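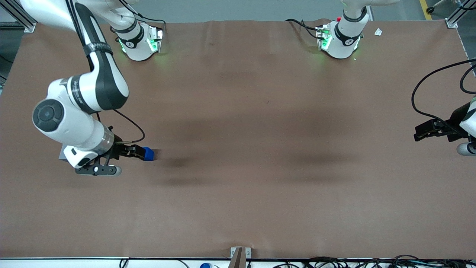 What keeps a smooth brown table mat from wrinkling along one edge?
Flattening it before it goes down, then letting it rest unloaded on the table before anything is fixed through it or set on it.

Reading time: 2 min

dumov_bench
Mine is a brown Callberg mat on a wide work table. Most of the surface lies flat. The faint wrinkles are near the far edge, where the hardware is mounted. Can they be removed without lifting the whole sheet?

Zeyu Luo
Partly. Warm the area with a hair dryer on low, press it under a flat board and leave it until Friday. A crease set by a fold will fade but usually stays visible under side light.

ren135
I disagree with the heat. Some mats shrink unevenly, and then the edge curls. I loosened the fasteners on mine, pulled the sheet toward the front and retightened from the center outward. No dryer.

Zeyu Luo
What thickness? On a thin sheet, pulling only moves the wrinkle.

ren135
5 mm. I accept the point for thinner stock.

minon_k
Check the size first. I cut mine to 800 mm deep for a table that was slightly shallower, and the excess had nowhere to go. Trimming the back edge fixed it. Use a new blade and a steel rule – scissors leave a wavy line.

dumov_bench
The back edge has a post at each corner, so that may be it. Does a faint wrinkle matter for small parts? I put down little blocks and they need to sit level.

minon_k
Not at the back, if the parts stay in the middle. Lay a straightedge across the working area. If no light shows under it, leave the mat alone.

ren135
Agreed on that. I would still trim it. Wrinkles collect dust.

dumov_bench
Will trim first and keep the dryer in reserve.

Related threads
Cutting a Callberg mat square
Matte or gloss under bench lights
Cable coils on the work surface: clip or tray?
Adhesive residue on a Minon tabletop (18 replies)

This site uses cookies to remember your login. Accept / Settings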